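Thursday, late afternoon
3 min read

I've been putting off writing up the round table business, so let me do it now while I still remember which cable was which. Ezequiel asked on Monday if we could stop treating it as a parking lot, and he has a point. By the middle of most weeks you can't set a notebook down without moving somebody's adapter first, and then of course the adapter's owner comes looking for it and everyone gets up and looks under things for a while.

So the plan, such as it is: the table stays for shared work, and whatever lives on it has to earn its keep. Cables go back in the white boxes on the shelving unit. I relabeled 30 of those boxes this morning (my handwriting got worse as I went, sorry, the last few are really only legible to me) and I left 4 blank at the bottom for whatever I forgot. The old labels still said Tomunport on them, and that job wrapped up in June, so they went in the recycling. I felt a bit sentimental about it! It was a nice project and they always brought pastries.

Ekene thinks we should get a proper tray for the power cables, something that sits in the middle of the table so nothing has to cross the white top. I looked at the Softić one, and it's handsome, but it wants a hole drilled and I am not drilling a hole in that table. Jimari has a clip-on version. I've asked them how thick an edge it will take and will paste the answer in here when it comes.

Other bits, before I lose them. The Cleltik invoice came to 1,233, well under the 2,000 we'd set aside for the room, so there is money left for the tray and maybe for another plant or two. I'd like something taller near the window if anyone has opinions. Please have opinions, I'm hopeless with plants and will just buy whatever looks cheerful on the day.

The black power cable I did leave out, adapter and all, until I hear whose it is. Same with the thermos, the tall cream one with the corky band near the top. It's a lovely thing and I'd hate to shut it up in a box where its owner would never think to look.

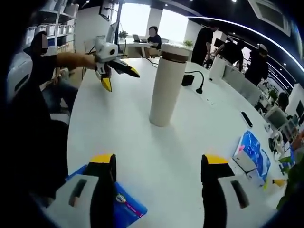 I'll do another round of the table before I go home, and anything still out with no name on it goes on the shelf by the boxes. Ekene has offered to do the desks by the window tomorrow if I bring the label tape back, so note to self, label tape, it's in my coat.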